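Dresham Facilities Forum
Board: Storage and Packing Materials
Topic: White parts, tubes and poles at the Gosach store

ayala_stores wrote:
Members are asked to advise on the storage of white plastic fittings, a measuring scoop and several tubes at the Gosach store. The present practice is to keep them together, with black sheeting as the only cover. The Haton guidance sheet, item 12, does not address mixed goods.

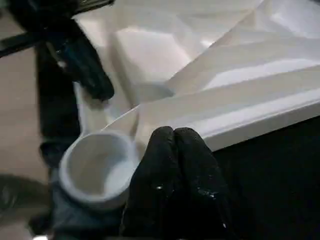 Should scoops be stored with molded parts?
Scoops should be kept in a closed bag of their own, as dust collects in the cup.

dresham_desk wrote:
I support separate storage for the scoop. I do not support removing the sheeting, which has served our own shelves well.

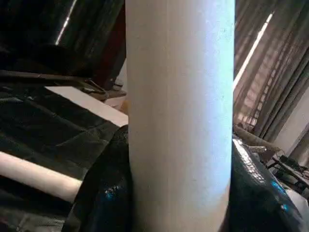
Our policy on tubes has been the same for several years: they are kept upright wherever the ceiling allows. A tall tube standing with black material close against its foot, while another lies flat on the sheet beside it, shows two methods in use at one time. The store should select one and record it.

packing_office_127 wrote:
I must disagree. Short tubes may lie flat without harm. The greater concern is marking, as dark smudges on a white surface are difficult to remove.
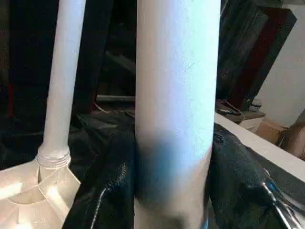
What is the proper way to clean a white tube?
A dry, soft cloth should be tried first, and water should be kept away from any tube made of cardboard.

ayala_stores wrote:
The advice on marking is noted. Please also comment on poles with screw-in bases.

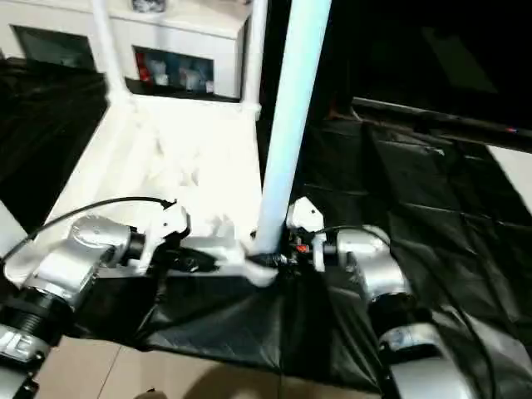 Posted by: haton_records | Member | Posts: 826
Tuesday, June 2, 2020

Poles should be unscrewed from their bases before long storage, and each base should be labeled to match. I agree with the previous member that short tubes may lie flat. Item 12 is under review, and comments may be sent under reference 731 until the end of the month.

dresham_desk wrote:
I maintain my position on upright storage and will submit a comment.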